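# Chapter 10: Where the Water Goes

Every household is an expert on water coming in. We know which tap drips, which shower scalds when someone flushes, and who used all the hot. Ask the same household where the water goes afterwards and you will get a vague wave toward the street.

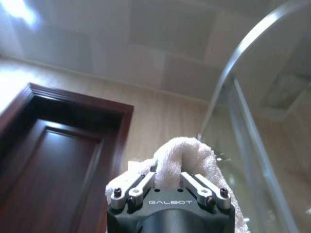 The people of Clendside managed on the vague wave for decades. The town had two creeks, a slope and a strong belief in gravity, and between them these took care of most things. What they did not take care of was Gidow, the next town down the slope, whose council wrote to Clendside every February to ask whether it might kindly stop.

The letters are a pleasure to read, and you will meet several of them in Section 10.2. They begin with "Dear neighbours" and grow steadily less neighbourly. The replies mostly discuss the weather.

Nurhan Kırmızıgül, the engineer finally hired to sort the matter out, started by asking for a map of the drains. She was given a map of the bus routes. Her own survey found 1045 properties joined to the sewer and roughly 200 more whose owners were certain they were — a certainty that did not survive a bucket of green dye.

This chapter follows her work from the household trap to the treatment pond. We start small, with the bend of pipe under a basin and the few centimetres of water that keep the smell of the sewer out of your house. From there we move to slope, pipe size and venting, and then to the MacRitchie Street main, which was laid uphill.

You will need the flow tables from Chapter 9 and a calculator. Before reading on, find the lowest drain in your own home and write down where you think it leads. Keep the note for Exercise 4.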